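Skip to main content
Opinion
Books

The Translator's Name Belongs on the Cover

The broad case for crediting translators has been made many times, and publishers have largely conceded it in principle. Practice is another matter. Of the 80 translated novels submitted to the Etgate reading scheme in its most recent round, 15 carried the name of the translator on the front cover. The remainder placed it on the title page, on the back flap or, in five cases, only among the copyright notices, in type smaller than that used for the address of the printer.

It is the view of this column that the front cover should be the standard position, and that the funding bodies which support literature in translation should make it a condition of their grants.

The usual objection is commercial. Sales departments hold that a second name confuses the buyer and that the word "translated" discourages the casual reader, who is presumed to want a book that arrived in English without effort. The evidence offered for this is thin. Readers of crime fiction have bought translated novels in great quantity for many years, and they know perfectly well that the detective does not speak English at home. 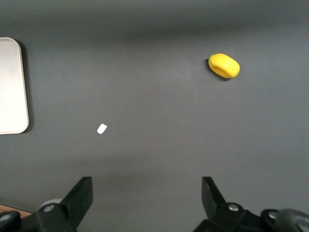 A more serious objection concerns design. A cover has limited space, and an author with a long name, a long title and a prize to announce may leave little room for anything else. Yet designers find room for the endorsements of other novelists, often two or three of them, and these are people who had no part in writing the book. A line of modest type beneath the author's name would occupy less space than any one of those quotations.

The recent English edition of The Salt Office, by Catinca Tudose, shows what is at stake. The novel runs to 106 short chapters, each narrated by a different clerk in the river port of Kundov, and its effect depends upon small differences of speech. One clerk never finishes a complaint. Another uses the language of official forms even when he writes to his wife. In the English of Radu Lungu these voices remain distinct without resorting to dialect, and the comic passages are properly comic. Somebody had to decide how a pompous junior official should sound in English, and that person was not the author.

Reviewers praised the "crisp prose" and the "perfect timing" of the book. Few mentioned Mr Lungu, and his name appears on the sixth page. Thoroddsen, the publisher, has otherwise treated the novel with care: the paper is good, the notes are sensible and the map of the port is a pleasure to consult. The omission is therefore unlikely to be the result of indifference. It is a house habit, inherited from a period in which translation was regarded as a technical service, and it can be altered at no cost at the next reprint.
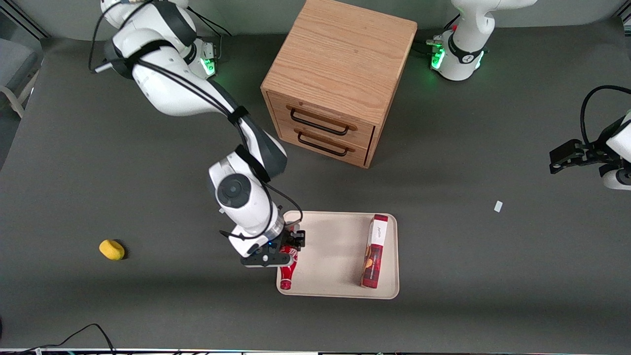 Two white robot arms at work over a dark grey tabletop.

Credit also carries responsibility, and this part of the argument is too often left out. A named translator can be criticised as well as praised. When the first English version of Plastudberg appeared, several of its letters had been shortened and one chapter moved, and readers had no ready means of learning who had made those decisions or on whose instructions. A visible name would have invited the question much sooner. Translators who ask for the cover should accept that their choices will be examined there, and most of those who have written on the subject appear willing to do so.

Funding bodies are well placed to act. They already specify how their own emblems are to be displayed, down to the margin of white space required on each side. A further sentence in the grant agreement, requiring the translator's name on the front cover and in all advertising copy, would impose no greater burden. Reviewers' editors could assist by including the name in the heading of every notice, alongside the price and the number of pages.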